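Notebook, comment study
June 22, 2020

Picked up the Gilar thread set again. Same question as before: did the apology post calm people down, or did they just get bored and leave? The summary going around says it calmed them down. I don't buy it yet.

What we have is 1,728 public comments under the skirt post and the apology that followed it. Oseteck pulled them in one go, with replies flattened into the same column as top-level comments. So a person answering an insult looks the same as a person throwing one. I complained about this last time and the export is still like that.

Read 120 of them by hand before looking at any scores. The fight is supposed to be over whether the caption made fun of the model's body or of the way she was sitting. In my pile, a lot of people aren't arguing about either one. They want to know if the skirt runs small, or they're tagging a friend, or they're mad about a late refund. Then there's a group typing "apology accepted" with a rolling-eyes emoji, and Cistura scores those as positive. Of course it does, it sees "accepted."

Went back over the sarcastic ones with the emoji left in. Scores moved a little, in the right direction, but one comment that was plainly a threat to boycott came out as neutral. I don't see how we can put a chart of this in front of anyone.

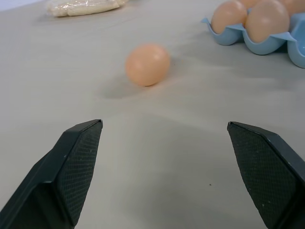

Pale fabric between the two textured pads.

The other claim in the summary is that anger dropped after 4 days. Two problems with that. First, Gilar edited the apology at some point and we only have the later wording, the one with "if anyone felt hurt" in it. I'd like to see the earlier one before saying what people were reacting to. Second, we don't know what was deleted. Some replies quote comments that aren't in our file. Could be Gilar cleaning up, could be people taking down their own posts, could be the scraper missing things. A drop in angry comments looks the same in all three cases.

Tried the Mohammadi threads as a comparison (the store with the wedding guest dress code post). Not much use. Their apology went up within the hour and the comments were closed soon after – so there's no "later" to compare with.

Label sheet needs work too. We have six labels, and "offended" and "offended for someone else" are still two of them. I changed my mind on several comments between the first read and the second, and if I can't agree with myself I doubt two of us will agree. Merged them on my copy only. The shared sheet is untouched.

To do:
– ask for the export again with reply parents kept
– look for a saved copy of the first apology
– pull the refund and sizing comments out before scoring anything
– second reader on the same 120, without seeing my labels

Leaving the "calmed down" line out of the draft until the new export is in.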